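Opinion > Work Surfaces > Storage and Layout

Reading time: 4 min

The case for a bare bench top
Nadhirah Sutanto
Wednesday, February 12, 2020

A work surface has one property that matters more than its material, its finish or its price, and that is how much of it can be used at a given moment. Most benches are sold by total area. They ought to be judged by free area, measured on an ordinary afternoon with the usual clutter in place.

I began measuring mine in December. The bench at Lamemley is 800 mm deep and runs along one wall. On paper that is generous. In practice the rear third held pens, tape, cable ends, a stapler and a stack of delivery notes, and the front third held whatever had been put down last. Work was done in the strip between them, and when the strip filled up, work was done on a chair.

The usual remedy is more storage. I have tried it. A Nolte drawer unit went under the bench and a Hevau rail went on the wall above, and both were full within a month. Neither removed a single object from the top. Storage takes in things that already have a category. The clutter on a bench is mostly things without one: the spare lead that may or may not fit anything, the pen that writes badly, the soft toy a child left behind.

My proposal is a second surface, lower in status and different in color. The main top stays white and is kept for the current task. Beside it goes a dark area, and anything not in use goes there. The contrast does most of the work. A pen on a white top looks like part of the job. On black cloth it looks like a pen that has been put aside, and people treat it accordingly.

Cables belong on the dark side without exception. They are the worst offenders on any bench, as they occupy little area but divide what is left into pieces too small to use. Tying them is desirable. Moving them off the top is sufficient, and it takes far less discipline to maintain. I would accept an untidy heap of leads next to a clear surface over a neat bundle lying across it.

There are costs. Dark fabric shows lint, and small black parts vanish on it. A white top shows every mark and needs wiping daily. The two surfaces should meet along one plain edge, with no shelf or lip between them, or the lip becomes a third place to put things.

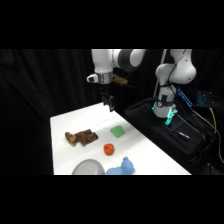
Ishbel Halliday disagrees, and wrote to tell me that a second surface is just a slower way of filling a first one. In her view the dark side will be full by spring, after which the pens will migrate back, and the only rule that holds is a fixed time each day when the bench is cleared to the wall.

I take the point about migration. A fixed clearing time works in a room with one user. With more than one, it fails the first day someone has a job half done at the appointed hour — and in a shared room that is most days. A boundary does not depend on the clock. It can be checked at a glance by a person who was not there in the morning.

The dark side does need a limit, and mine is area. When it is full, something leaves the room before anything else goes down. So far that has cost me a dead stapler and 20 delivery notes, and the free area on the white side has stayed above half.

We use cookies to remember your reading preferences. Accept | Manage settings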